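Parri 606 Suture Practice Tissue Pad

Reviewed by Morfudd Lougher
Filed under: Practice supplies, Suturing

I've gone through a lot of practice pads over the years, and most of them end up in a drawer with the dried-out markers. Flat tan rectangle, three pre-cut wounds, smells like a shower curtain. So when Bohdana Lysenko handed me a Parri 606 at the skills lab in Gurkville and told me to put ten stitches in it before I said anything, I was expecting more of the same. I put in ten, then kept going until lunch. I ordered my own that afternoon!

The 606 is made by Gindora and sells for $215 with the tray and a bottle of red fluid. It comes in a sealed pouch, damp, and you keep it that way with plain water and a lid.

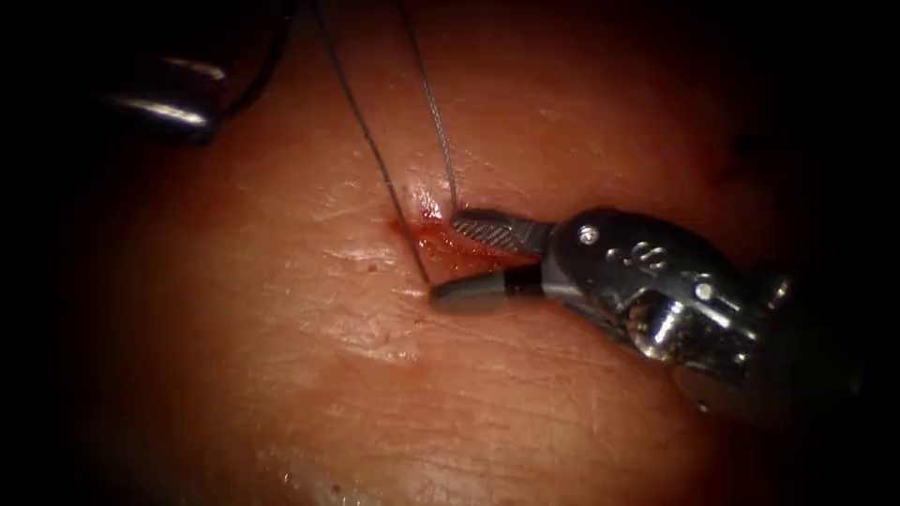

Surface feel is what I care about most in a pad, because it decides whether the needle goes in the way your hand expects. Gindora has done lovely work on it. The top layer has give, and it drags a little on the needle going in and lets go cleanly on the way out. It also looks right, with fine creases and tiny pores all over and wet highlights that shift as you change your angle. I like a short cut for practice, and a few centimeters with a bit of red along the line is plenty to work on. The edges come out slightly ragged, so you have to think about where your bites go. On a pad with slits molded in at the factory you never get to make that decision.

The red fluid is better than I expected too. It's thick enough to stay near the wound for a while and thin enough to smear if you're clumsy, and I am clumsy before coffee. Rinse it soon after you finish. I left some on overnight in December and there's still a pink shadow on that corner. It doesn't affect anything, it just bugs me.

Now, thread. There's none in the box, which is my first real complaint at this price. I've been using the Kitero practice packs, white and blue, and going back and forth between them more than I planned to. The white is easy to follow when you've got a long loop out over a red surface and need to know where all of it is. 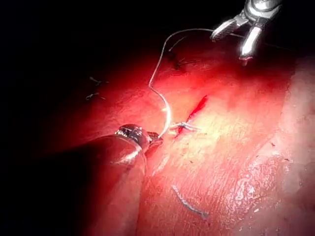 Blue is my pick for teaching. Beginners lose track of which end is the tail, and I find they recover faster with the blue. Both slide through the pad without sawing at it, as long as you pull in line with the needle track. Yank sideways and you'll tear the top layer. That goes for any pad, but a softer one like this punishes you sooner, and I count that in its favor.

Markos Politis borrowed mine for a week and came back with a different list. He loves the curve (there's a foam wedge in the tray that bows the pad up in the middle) and he thinks the tray itself is junk. He's right about the tray. The clips are stiff, the feet slide on a wet bench, and I've ended up putting a rubber shelf liner under it. I'd pay a little more for a heavier one.

Two more small gripes. The lid doesn't seal well, so I store mine in a zip bag with a splash of water. And the care leaflet is printed in gray on lighter gray, in a type size I can only describe as optimistic.

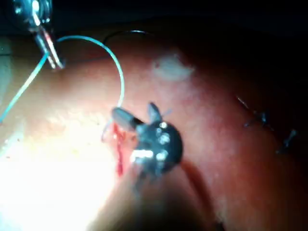 How many times can you use the same area before it gives out?

I get four or five closures along one line before the edges start to crumble, and more if I take wide bites and don't overtighten. After that I move over and start a fresh cut. Mine has a few months on it and there's still good space left along one side.

Replacement pads are sold without the tray, so you don't have to buy the whole set again. Thiện Cao, who orders for our group, has a second one in the cupboard already and I've been told to keep my hands off it until the first is used up.

Would I buy it again? I would, and I'd buy the Kitero blue along with it. If you're only learning your first instrument tie, a cheap flat pad will get you through the first couple of weeks just fine. Once your knots are holding and you want something that feels more like tissue under the needle, get this one — it's the most fun I've had practicing in ages.

Good: surface, needle drag, curve, fluid that behaves
Not so good: tray, lid, leaflet, no thread included
Price paid: $215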